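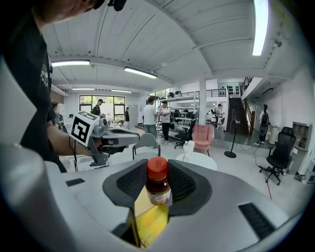 Small glass jar with red lid

Getting label glue off glass jars

grerkby_kitchen
I am saving small jars for my spices, but the paper label leaves a sticky layer which does not go away with hot water. I have 14 jars to clean before February. What do you use at home, please?

castaño234
Cooking oil and baking soda, the same amount of both. Rub it on the glue, wait 2 hours, then wash with normal soap. For old glue I must do it twice — the colour of the glass stays clear.
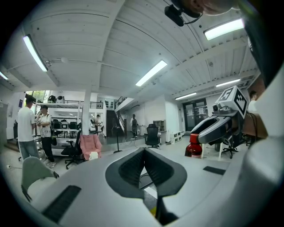
Black rubber pads on grey

teneck
just buy new jars, they are cheap

cledari
Oil worked for me also. Please wash the lid separately and not too hot. Mine kept the smell of pickles, so I left it one night with dry coffee inside. The smell became weaker, but I would not put cinnamon there.

Contact us | © Cledari Household Help | Back to top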